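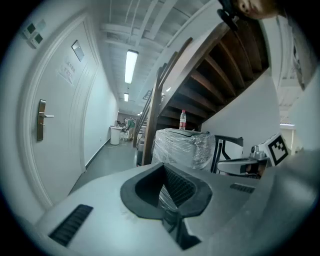

A corridor with a closed door, a staircase and a wrapped object in the middle ground, seen from a hand-held gripper during a walk-through under the Zisulthorpe Rules.

The Zisulthorpe Rules are a set of good-practice rules for the use of hand-held grippers in occupied buildings. They apply to recording work in which a person carries the tool by hand, and they leave fixed robot arms and mobile bases to other documents. The text was drafted at Zisulthorpe and first tried at the Soltberg site. The current edition was issued in May.

Scope
The rules cover corridors, stairs, landings and shared rooms. Private rooms fall under a separate annex, which requires written consent from the occupant. A door found closed is treated as private unless the site plan marks it otherwise.

Before a session
The operator walks the route once without recording. Objects standing on the floor, including wrapped goods, furniture and bins, are entered on the route sheet and are not moved. The space under a stair is listed separately from the corridor it opens on to. Ceiling lights are left in their normal state.

Markers
Where a gripper carries a fiducial marker, the marker must be firmly fixed and its faces kept clean. When two grippers are used together, each has its own entry in the log. Marker cubes are checked at the start of a session and again after any knock -- a shifted cube makes the whole recording unusable under clause 4.

People
Other people may be present. They are told that recording is under way, and any face that is caught is masked before the files leave the site. The Ní Mhurchú amendment extended this to partial faces, which the first edition had left to the operator's judgement.

Records
A session is limited to 70 minutes. Each archive volume holds up to 4000 recordings, and route sheets are stored with them. The Bornusau index lists 169 approved routes; a route is withdrawn when the layout of the building changes.

Contact the editors | Copyright and reuse | Back to top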